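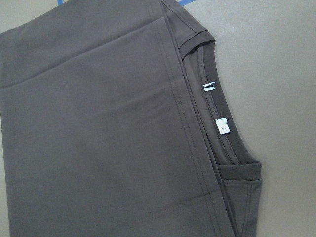
How many demonstrations do I need before the thing stops doing something daft?

Start with 40 good ones of a single task, train on those, and look at where it fails before you record any more. Most people record far too many of the easy case and then wonder why the policy falls over when anything shifts.

Home Boards Ask Unsolved Members Log in

Posted Saturday, June 18, 2022 by Benito Cifuentes
Board: Arms and grippers > Teaching by demonstration

Bit more detail as the title got cut short by the form. Two arms, wrist cameras on both, leader arms to drive them, all running through Condedik for the logging. Task is folding clothes. Tops mostly, sleeveless and short sleeved, flat on a grey bench. I've got 86 episodes so far, all me driving, all recorded in the evenings since April.

Trained on the lot. It does the first fold nearly every go. Second fold is a mess. Either it grabs one layer when it needs two, or it goes for the neckline and drags the back panel out through the front. Sometimes it just hovers. Hover, dip, hover. Once it sat like that for a full episode and I went and made tea.

Things I've tried:
- training longer (no change, maybe worse)
- smaller crop on the wrist view
- throwing out the 10 episodes where I fumbled badly
- a brighter lamp

Dark fabric is worse than light. Don't know if thats the camera or if I simply recorded fewer dark ones. Probably the second. I didn't write down which garment was in which episode, so would have to go back and watch them all.

What I want to know is do I keep recording the same way, or am I recording the wrong thing? Happy to do another few evenings. Less happy to do another few months. Also if anyone has a good way of labelling layers I'm all ears.

zisbridge_user

86 is plenty to be getting on with. The problem is what's in them.

Look at your start states for fold two. If you always do fold one yourself, neatly, then the second fold always begins from a neat shirt. The policy's own first fold wont be neat. So it arrives at step two looking at something you never showed it, and it hovers. Same thing happened to us with towels and towels are easier.

What I'd do:

Record 20 short episodes of only the second fold. Mess the garment up first. Fold it a bit crooked, leave a ripple, let one armhole poke out past the side. Then drive from there. Don't tidy by hand before you press record, that defeats it.

Then run your current policy, let it get into trouble, take over on the leader arms and rescue it. Keep the rescue. Those are worth more to you than another evening of clean folds. Check Condedik marks the handover point though, older versions don't and you end up training on the bad bit before you grabbed the controls.

On the fumbled ones you threw out, I'd go back and look. If you missed the edge, backed off and got it second time, keep it. If you dropped the garment and stopped, bin it.

Layers: we don't label them. One text field per episode, garment and which way up, and a pass or fail. That's all. Anything fancier and people stop filling it in after the first evening, me included.

Don't train longer. If the loss is flat it's flat.

gallardo fan

had this. was the gripper. swapped the pads for softer ones and it picked up two layers fine. try that first before you redo everything

(also which pads have you got, the Andix ones are rubbish on thin jersey imo)

mossbank

Half agree with the one above about pads, but if you change the pads you've changed the robot, and your 86 were recorded on the old ones. May be fine. May not. Change them now, before the next lot, and don't swap again halfway.

Dark fabric. Check exposure on the wrist cameras first. If it's on auto then it shifts every time the gripper comes in close over something dark, the bench goes pale, and an edge looks different from one second to the next. Lock it. Pick a value where you can still see the stitching on your darkest top in the recorded video, not the live preview, ours were nothing like each other. We found that out after a whole week of recording so learn from my pain.

A brighter lamp on its own can make it worse. You get a hard shadow from the gripper and the policy can't tell shadow from fold. Two dull lamps, one each side, and leave them where they are.

Next bit is dull but do it. Watch your episodes at double speed with a notebook. Write the garment, dark or light, and where your gripper first touches on fold two. I bet you go in at the hem on some and the side seam on others. Both work when you're driving. When you train on both, it can split the difference and go for the middle, where there's nothing to hold. Would fit with your hovering. Pick one way in and stick to it. Depends a bit which training method you're on, some cope better with mixed habits than others, you didn't say.

The neckline grab sounds like the same sort of thing. An open neck has a nice clear curved edge and it looks a lot like a hem close up. Record some where the neck sits right by where you want to grip and you go past it to the correct edge. Do some with the garment turned round too.

Hold back 10 episodes and never train on them. Not the tidy ones, pick at random. Otherwise you're only guessing if the new lot helped. And test on the same few garments laid down the same few ways each time, old policy then new, same evening.

So to your acutal question, yes keep recording, but not the same way. Short ones, second fold only, messy starts, one grip point. Post the method and your camera settings if it's still hovering after that.

Benito Cifuentes

Ta both. Exposure was on auto, yes. Both cameras. Locking it tonight and doing the messy second folds over the weekend. Went through the first few with a notebook and I do go in at the hem on some and the side on others, didn't realise. Will leave the pads alone for now.

Contact us | House rules | © 2022 | Back to top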